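Stulunex desk arm: your questions

Do I have to build it myself?
Yes. The kit comes flat, with printed parts, servos and a booklet that was once much worse. Allow a Saturday, and then probably the evening as well.

What does it cost?
The kit is £578. If you own a 3D printer and some patience, the parts-only box from Pokero is £321 and you print the rest.

Can it pick up cables?
It can be taught to. Cables are thin, floppy and not on your side, so expect to show it the job nearly 400 times before you trust it alone.

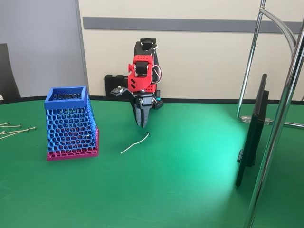

Cable work: closed gripper hovering just above a thin white cable, honeycomb basket to the left.

Does the basket come with it?
No. The file is on the Fimemel page, free, in whatever colours you have left on the spool.

Will it make tea?
Please don't.

What if I break a servo?
We send 2 spares with every kit. After that they come from Szénási, who post quickly and don't ask how you did it.

Can I return it once it's built?
Within a month, yes. Please leave the screws in.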